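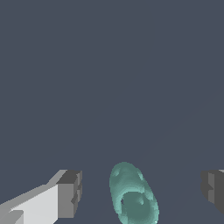 Image credit: Lelteo

Writing Family History, Unit 4: Reading Old Death Notices
Handout, Apr 29, 2025

Please read this before you start on the Forness packet. The packet has 40 death notices from the Forness weekly paper, copied in the order they were printed.

What a notice usually gives you

Most notices give a full name, a date of death, an age or birth date, and a list of survivors. Longer ones add schooling, work, military service and church. A woman may appear only under her husband's name in the older ones, so check the survivors list for a maiden name – a brother's surname will often supply it.

What to be careful with

The family or the funeral home wrote most of these, often within a day. Dates of death are generally good. Birth dates and places are weaker, and dates of marriage weaker still. "Of Serard" can mean born there, living there, or buried there. Do not record it as a birthplace unless a second source agrees.

"Survived by" means living when the notice was written. "Preceded in death by" gives you an upper limit for a date and nothing more. Stepchildren are sometimes listed with the others and sometimes left out.

Citing

Give the paper, date, page and column. If you used a clipping with no date, say so in the citation. For the packet, use the item number as well, for example: Forness packet, item 12.

Exercise

1. Choose two notices from December that share a surname. Item 31 (Song) has a correction printed the week after, so read both.
2. Make a family sheet for each. Leave blanks where the notice is silent.
3. Mark every fact as stated or inferred.
4. Write one paragraph, 90 words at most, on whether the two families are related.

The county index has 858 entries for the same years and is kept at the front desk.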